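About Clellell Motor Sport Club

Clellell is a club for people who want to race cars without a very big budget. We organize a small national series for production sports cars and saloons, two sprint meetings on a closed airfield course, and a racing school for beginners. We are owned by our members, and every member has one vote at the general meeting in February.

How we began

The club started with a group of friends who shared one trailer and one set of wet tires. They raced as guests in the series of other clubs, and each winter they had to ask again if there was a place for their cars. Some years there was a place and some years the class was cancelled in March, when the engines were already built. After the second time this happened, they decided to write their own rules and find their own dates.

The first season had four rounds and a very thin grid. At one round we were joined with the historic touring cars so the spectators would have something to look at. The rule book was nine pages and it was typed by Apolline Riviere, who was then driving a small coupe with a borrowed gearbox. She is today our championship coordinator. The rule book is longer now, but she still writes each change herself, and she still reads it aloud to the drivers at the first briefing of the year.

The Gautam Trophy

Our main championship is the Gautam Trophy. It is for front-engine and mid-engine sports cars of small capacity, on one type of road-legal tire. Each meeting has one qualifying session and 2 races, and each race is 20 minutes long. The grid of the second race is decided by the result of the first, with the first six cars reversed. Not all of the drivers like this reversed part. We vote on it every winter and until now it always stays.

The cars are divided in classes by power and weight. If you change your engine or take weight out of the car, you may move to another class, and you must tell the scrutineer before the meeting and not after it. We seal the engines of the class winners at the end of each round. A seal that is broken without permission means exclusion from that meeting, and the points cannot be dropped as one of your worst results.

Points are given to the first fifteen in each class. Your two worst scores of the season are removed. This was done so that a person with a damaged car, or with a wedding in the family, can still have a chance in September.

The Prulent Sprint Days

Sprints are the easiest way to start. You drive alone on the course against the clock, so there is no wheel-to-wheel contact, and you can use the car you drive to work if it passes the safety check. We run these days in June and in October, on the same airfield. Signing on opens at 7:30 and the first car goes out at 9:00. Please bring your own food, as the airfield has only a drinks machine and it takes coins.

We accept a maximum of 80 cars for a sprint day. Members have priority for the first two weeks of entries, and after that the list is open to everyone. In the afternoon there is a class for cars built before 1985, which has become the most watched part of the day. Last year the winner of this class was a father and the second was his daughter, in the same car, with less than a second between them.

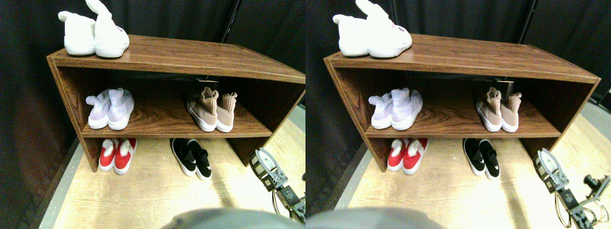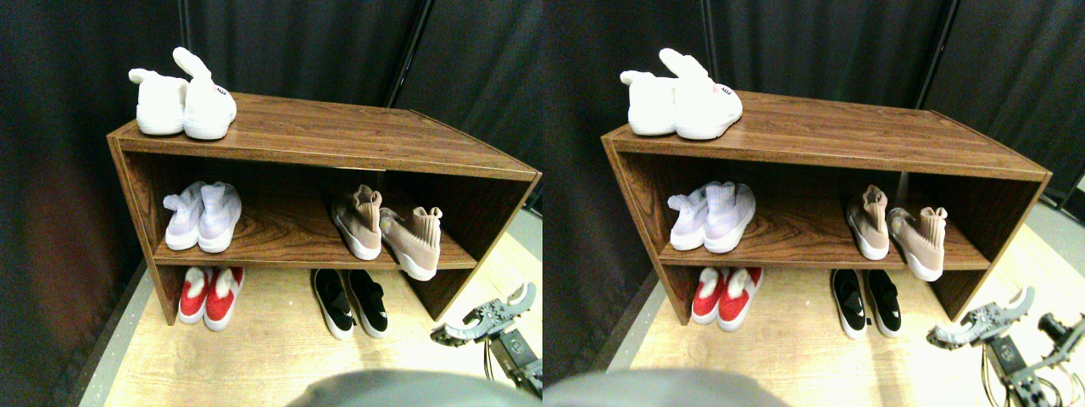
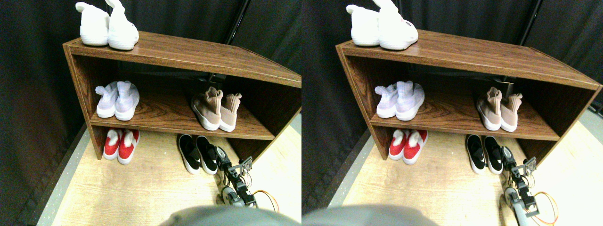 Do I need a racing license before I can join the club?
Membership is open to everyone, with or without a license. You need a license only when you want to enter a race of the Gautam Trophy, and our school can help you to prepare for the test.

The Vostuvau School

Vostuvau is the name of our racing school, and it was the name of the farm where we rented our first workshop. The farm is sold and the name stayed with us. The school teaches beginners in small groups over one long weekend in spring, and again in the autumn if there are enough requests.

The first morning is in a classroom. We speak about flags, the way to enter and leave the pit lane, and what to do if your car stops in a bad place. Many students are impatient in this part, but our instructors do not shorten it. In the afternoon you walk the course on foot together with an instructor. After this you drive as a passenger for several laps, and then you change seats.

The second day is all driving. You learn braking in a straight line, then braking into a corner, then how to follow another car closely and how to let a faster car pass. We do not time the students. Some of them bring a friend with a stopwatch, and we ask the friend politely to put it away.

The school has its own cars, which are simple and a little old. They have full roll cages and modern seats and belts. If you are very tall, please write to us before you book, as one of the cars has a fixed seat and the other ones can be adjusted. Helmets can be borrowed, gloves cannot.

The people

Most of the work in Clellell is done by the members. We have two paid persons, one for the office and one for the technical side. The rest, from timekeeping to the sweeping of the paddock on Sunday evening, is shared on a list. Each racing member gives one day per season as a marshal or in race control. We think a driver who has stood one day in the rain with a yellow flag drives differently past it the next time.

The technical side is more strict than in the beginning. In our third season we had a long argument about a camshaft. The argument lasted until Christmas, and the trophy was given in January in an envelope. Since then every class has a written list of permitted parts with photographs, and a question about a part is answered in writing. All answers are published to all drivers on the same day, without the name of the person who asked.

Our officials are licensed and they are independent of the teams. A member who is racing in a class cannot judge a protest in the same class. If you are not satisfied with a decision, the way of appeal is written in chapter 8 of the regulations.

What it costs

We publish the accounts of the club every year and every member can read them at the office. The entry fees pay for the circuit, the medical team, the timing, the insurance and the recovery vehicles. The membership fee pays for the office and the school cars. There is no money from one used for the other, and if a round ends with a surplus we use it to lower the fee of the last round.

We have a few sponsors and we are grateful to them. They pay for the trophies, the dinner and the young driver place. The young driver place is a full season in a school car for one person under 23, with tires and fuel paid. To apply you must have completed the school and worked at two meetings. You write us one page about yourself — please, really one page — and the instructors make the choice in November.

Where to find us

The office is on the first floor over the tire shop, with the entrance at the side of the building. It is open on weekday mornings, except on the Monday after a race meeting, when we are unloading the truck. You can park in front of the big gate for a short time. For the workshop, ring the lower bell and wait a little, it is a long way to the door.

If you only want to see what we do, come to a meeting. Spectators pay nothing at the sprint days. At the Gautam Trophy rounds the circuit sells the tickets and the price is different from place to place. The paddock is open to all visitors, and the drivers are usually happy to open the hood and talk, except in the last half hour before a race.

Regulations, entry forms and the calendar for the coming season are in the Documents section. Paper copies of the regulations can be sent by post to members who ask for them. For questions about classes and permitted parts please use the technical form and not the telephone, so that the answer can be published for all.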